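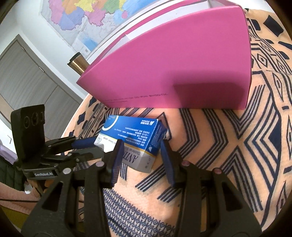 # Porque é que há tantas caixas de cartão cá em casa?

Vou começar por uma confissão: eu guardo caixas. Guardo a caixa dos sapatos, a caixa do chá, a caixa do perfume, e uma vez guardei durante dois anos uma caixa tão bonita que já nem me lembrava do que tinha vindo lá dentro. Por isso, quando me perguntaram numa escola "para que servem as caixas, se depois vão todas para o lixo?", fiquei um bocadinho ofendida. E depois fiquei a pensar. E depois fui para casa e pus-me a desmontar caixas em cima da mesa, o que foi muito divertido (experimentem!).

Se quiserem ir fazendo o mesmo enquanto leem, arranjem uma caixa vazia. Pode ser de cereais, de pasta de dentes, de chá. Perguntem primeiro a um adulto se está mesmo vazia e se ninguém precisa dela.

## Uma caixa é uma folha dobrada

A primeira coisa que eu descobri foi onde a caixa está colada. Quase todas as caixas pequenas têm uma tirinha de cola escondida num dos cantos compridos. Se a descolarem com muito cuidado, a caixa abre-se toda e fica espalmada na mesa como uma folha de papel com uma forma esquisita, cheia de abas e orelhas.

Essa forma chama-se **planificação**. Talvez já tenham ouvido a palavra nas aulas de matemática, quando se fala de cubos e de outros sólidos. Uma caixa de cereais é um paralelepípedo, tem seis faces, e na planificação conseguem vê-las todas ao mesmo tempo: a frente, as costas, os dois lados, a tampa e o fundo. As abas que sobram são as que se enfiam umas nas outras para a caixa fechar.

Na fábrica, as caixas nascem assim, deitadas. Primeiro imprimem-se as cores e as letras numa folha grande de cartolina, onde cabem várias caixas lado a lado, encaixadas como peças de um puzzle para se gastar pouco papel. Depois vem uma prensa com lâminas que corta o contorno. A mesma prensa faz uns riscos que não chegam a cortar, só amachucam um pouco a cartolina. Esses riscos chamam-se **vincos**, e são o segredo de uma dobra direitinha.

Façam a experiência: dobrem um bocado de cartolina grossa sem mais nada. Fica torto, não fica? Agora passem uma régua e uma colher (o cabo da colher, com força) por cima da linha onde querem dobrar, e só depois dobrem. Que diferença!

## Cartolina ou cartão?

No dia a dia chamamos cartão a tudo, mas há pelo menos duas famílias que vale a pena conhecer.

A **cartolina** das caixinhas pequenas é só uma folha grossa. Para dizer se um papel é grosso ou fino, quem trabalha com papel costuma pesar um metro quadrado dele. A folha da impressora ronda muitas vezes as oitenta gramas, e uma boa cartolina para caixas pode ter 300 gramas por metro quadrado. É por isso que a caixa do remédio se aguenta em pé e uma folha do caderno cai para o lado, coitada.

O **cartão canelado** é aquele das caixas grandes das mudanças e das encomendas. Se espreitarem a beirinha de uma, veem ondas! São uma folha ondulada no meio de duas folhas lisas, como uma sanduíche. As ondas funcionam como uma fila de arcos pequeninos, e um arco é uma forma muito forte (lembrem-se das pontes antigas). No meio das ondas há ar, o que faz com que a caixa seja leve e amorteça os encontrões.

Eu testei isto com livros. Pus um quadrado de cartão canelado apoiado em duas latas e fui empilhando livros em cima. Depois fiz igual com uma folha de papel normal. A folha não aguentou nem o primeiro, que era fininho. O cartão aguentou tanto que tive de parar porque a torre já me chegava ao queixo e eu tenho medo de estragar os livros da biblioteca.

## Então e as cores?

As caixas são cor-de-rosa, azuis, douradas, às riscas, o que calhar. A cor serve para chamar por nós na prateleira, claro, mas também ajuda a arrumar. Cá em casa, eu sei de longe qual é a caixa dos fios elétricos e qual é a dos lápis só pela cor. Nem preciso de ler.

Muitas caixas são coloridas por fora e brancas por dentro. Reparem na aba de uma caixa aberta: aparece logo o avesso. A tinta fica só do lado que se vê com a caixa fechada, e assim poupa-se tinta. Há marcas que imprimem também por dentro, só pela surpresa. Uma vez comprei um caderno da Terkwood e o interior da caixa tinha um bosque inteiro desenhado. Guardei-a, como podem imaginar.

Quanto ao dourado, aquelas riscas brilhantes fazem-se muitas vezes com uma película fininha, que se cola à cartolina com calor e pressão. Outras vezes é tinta com partículas metálicas. De qualquer maneira, não há ouro nenhum lá dentro, já tirei a ideia da cabeça.

## As caixas falam (e algumas falam muitas línguas)

Uma caixa é também uma folha cheia de recados. O nome, o peso, de que é feito, até quando se pode usar, quem fabricou. Alguns recados estão em letras enormes e outros em letrinhas minúsculas que obrigam os avós a ir buscar os óculos.

E depois há as línguas. Eu adoro encontrar caixas escritas em chinês, porque cada sinal me parece um desenho diferente. Em chinês não se usa um alfabeto como o nosso, com letras que se juntam para fazer os sons. Usam-se **caracteres**, e cada um corresponde geralmente a uma sílaba e a um bocadinho de significado. Por exemplo, 口 quer dizer "boca" e 山 quer dizer "montanha". Olhem bem para o segundo, tem mesmo três picos!

Quando apanho uma caixa vinda de longe, gosto de ir procurar ao mapa o país de onde ela veio. Se tiverem um mapa grande na parede, daqueles com cada zona pintada da sua cor, é um jogo ótimo para uma tarde de chuva. Escolhem-se objetos da cozinha ou da secretária, procura-se na embalagem onde foram feitos e põe-se o dedo no sítio. A minha caixa de agrafos da Bindex tinha viajado mais do que eu.

## As caixas dos remédios são um caso à parte

Agora falo um bocadinho mais a sério, só neste capítulo.

As caixas de medicamentos são pequenas e às vezes têm cores vivas, mas **não são para abrir sem um adulto**. Nem para espreitar. Um remédio que faz bem a uma pessoa pode fazer muito mal a outra, e há comprimidos que se parecem imenso com rebuçados. Se encontrarem uma caixa destas em cima de uma mesa, chamem um crescido e peçam-lhe que a arrume num sítio alto e fechado.

O que podem fazer, com um adulto ao lado, é conhecê-la por fora. Em muitas há uma palavra grande a começar por **anti**. Esse pedacinho vem do grego e quer dizer "contra". Um antialérgico é contra as alergias, um antisséptico é contra os micróbios numa ferida, e um anticongelante (esse é para os carros, não é remédio nenhum!) é contra o gelo. Eu passei uma semana a inventar palavras com anti. A minha preferida é "antissopa".

Na nossa zona do mundo, muitas caixas de remédio têm também uns pontinhos em relevo. É **braille**, uma escrita que se lê com a ponta dos dedos, feita para as pessoas cegas. Cada letra é feita com pontos escolhidos entre seis posições, dispostas em 2 colunas. Fechem os olhos e passem o dedo devagar. Eu no início só sentia "areia", e agora já reconheço o A, que é um ponto sozinho.

Lá dentro vem quase sempre um papel muito dobrado, o folheto. Tentei uma vez voltar a dobrar um pelos mesmos sítios. Não consegui. Desisti e enrolei-o.

## Vamos fazer uma caixa!

Precisam de:

- uma folha de cartolina
- régua e lápis
- tesoura de pontas redondas
- cola em stick (eu uso a da Custico, mas qualquer uma serve)

1. Desenhem uma cruz feita de quadrados todos iguais: quatro em fila, de cima para baixo, e mais um de cada lado do segundo quadrado.
2. Acrescentem abas nas bordas que vão ser coladas. As do primeiro quadrado ficam sem cola, para servir de tampa.
3. Recortem tudo à volta.
4. Passem o cabo da colher por todas as linhas de dobrar.
5. Se quiserem decorar, é agora, com a folha ainda deitada. Depois de montada é muito mais chato pintar!
6. Dobrem, ponham cola nas abas e segurem enquanto contam devagar até 54. (Porquê 54? Foi o tempo que a minha demorou a pegar, e ficou a ser o número oficial.)

A caixa que fiz com estes passos, no dia 11 de abril, ainda está inteira e tem lá dentro os meus clipes.

## E quando a caixa já não serve?

Uma caixa limpa e seca espalma-se e vai para o ecoponto azul, que em Portugal é o do papel e do cartão. Espalmar é importante: uma caixa cheia de ar ocupa o lugar de muitas outras. Depois o cartão é misturado com água e desfeito numa papa, as fibras soltam-se, e com elas faz-se papel outra vez. As fibras vão ficando mais curtas cada vez que dão a volta, por isso de vez em quando é preciso juntar fibras novas.

Se a caixa tiver gordura, como a da pizza, a parte suja fica de fora, porque a gordura estraga a papa. Com os remédios já sabem, é assunto de crescidos: as caixas com restos levam-se à farmácia.

Antes disso tudo, claro, uma caixa ainda pode ser garagem, castelo, cama de boneca ou gaveta para os berlindes. Em agosto fiz uma cidade inteira com caixas de chá e chamei-lhe Srour. Tinha uma ponte de cartão canelado onde passaram 100 berlindes, um atrás do outro, e o único acidente foi com o gato.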